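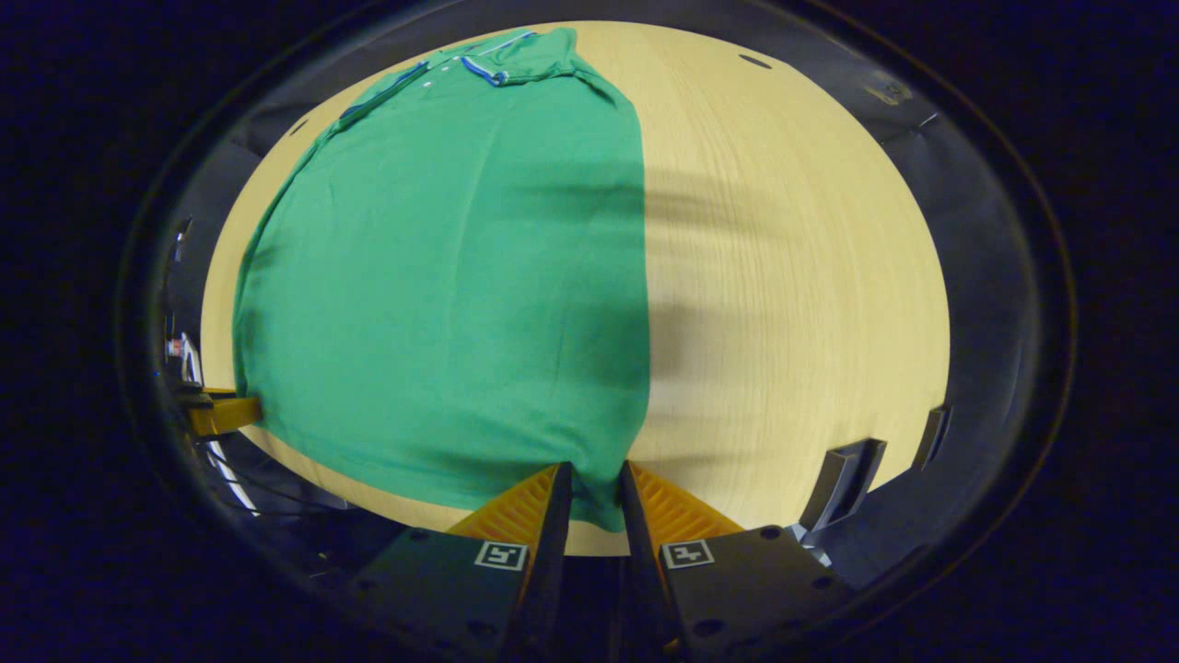 Has anyone found a way of folding polos so the collar doesn't end up squashed flat on one side? I can do T-shirts in my sleep, towels fine, even fitted sheets on a good day, but polos beat me every single time. I've got a green one with blue and white striped trim on the collar and I've been using it as my practice shirt, laid out on the table with the collar at the far end, and however careful I am it comes out of the drawer looking like I've slept in it. I've tried the fold-in-thirds way and the fold-in-half-then-roll way. My other half says hang them up and stop moaning, but we have one wardrobe between us and it is FULL.

Posted by linenbasket_jo
Dec 11, 2020
Reading time: 3 minutes
Print this page | E-mail to a friend

tumbledown_pete wrote:
Button it first! Top button as well, even if you never wear it done up. I worked in the shop at Serkeler for years and we folded polos all day long, and the first thing they taught us was buttons. Then face down, sleeves in, sides in, bottom up to just under the collar, flip. The collar sits on top and nothing presses on it as long as you don't stack more than a few.

linenbasket_jo wrote:
Face down! I've been doing it face up like a wally. Do you fold the sleeves straight back or at an angle? Mine always stick out of the sides like little ears.

tumbledown_pete wrote:
Straight back over themselves, so the edge of the sleeve runs down the shirt. If they stick out, your side fold is too narrow.

mrs_airer wrote:
Sorry Pete, can't agree about the top button. It's fine for a shop where the shirt sits there for a week, but at home it pulls the placket and you get a pucker under the collar that won't shift without an iron. I do the bottom one only and stand the collar up while I fold, then turn it down at the very end. Been doing it that way since my boys were in school polos, and there were eleven of those in the wash at any one time.

tumbledown_pete wrote:
Never had a pucker in my life. Are you ironing them first?

mrs_airer wrote:
I am not ironing a polo shirt, life is too short.

sockdrawer77 wrote:
Rolling. I know people are funny about it but I got 30 tops in one drawer when we moved to Dutville and I could see every one of them. Fold the collar half inwards, then roll from the bottom so the collar is on the outside of the roll.

linenbasket_jo wrote:
I did try rolling! The hem end went lovely and the collar end went all fat and lumpy -- is that just the thickness of it?

sockdrawer77 wrote:
Probably rolling too tight. It's a sausage roll, not a cigar.

grey_pegs wrote:
Has anyone used one of those folding boards? I bought a Plarkarby one in April and it's brilliant for T-shirts and useless for anything with a collar. The flap lands right across it. I cut up to an inch off the top of mine with a bread knife and it's a bit better, though it looks dreadful.

mrs_airer wrote:
We had one of those, it lives behind the fridge now. A big magazine does the same job, you just slide it out at the end.

linenbasket_jo wrote:
Right, went and had a go. Face down, bottom button only (sorry Pete), collar up till the end, sleeves straight back. MUCH better -- the two sides of the collar match for once! Still got a crease right across the tummy where the last fold goes, mind.

tumbledown_pete wrote:
Fold it in thirds from the bottom instead of in half, then the crease lands lower and you can tuck it in your trousers. And try it once with the top button, go on.

mrs_airer wrote:
Don't listen to him Jo.

sockdrawer77 wrote:
No crease if you roll it. Just saying.

linenbasket_jo wrote:
Ha, I'll do one of each and leave them in the drawer till the weekend. Will report back.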